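4.2 Does a mixed bouquet need a rule?

Handbooks on flower arranging tend to claim that a vase looks right when the tallest stem stands at a fixed ratio to the vessel. We doubt it. The Gelgate guide gives such a ratio without saying how it was reached, and the Plarari course notes repeat it. Figure 2 shows an arrangement of artificial flowers in a dark vase, in two views.
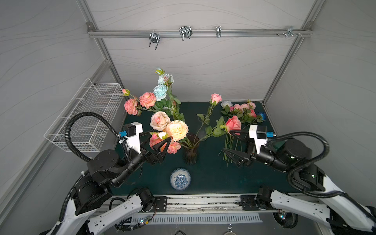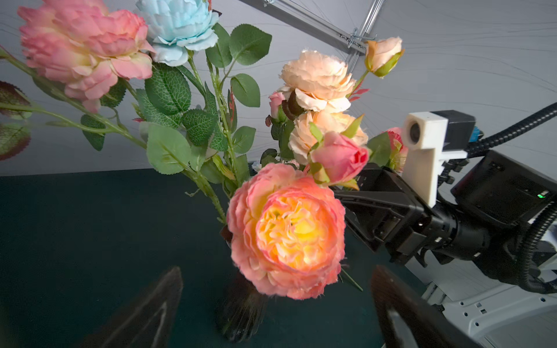

Figure 2. Artificial flowers in a dark vase, with green leaves among the blooms.

4.3 Colour and balance

The first view has the bouquet leaning up and to the left, with one pink rose reaching out on the other side. By the handbook's account this ought to look wrong. Our raters at Machala, 20 in all, did not agree on whether it did, and we would not lean on so small a group.

The coral-pink bloom at the front of the second view raises another doubt. The Wuvumden survey, with up to 2000 replies, reports that people prefer the strongest colour low down. It never asked them about height and colour separately, so the two effects cannot be told apart.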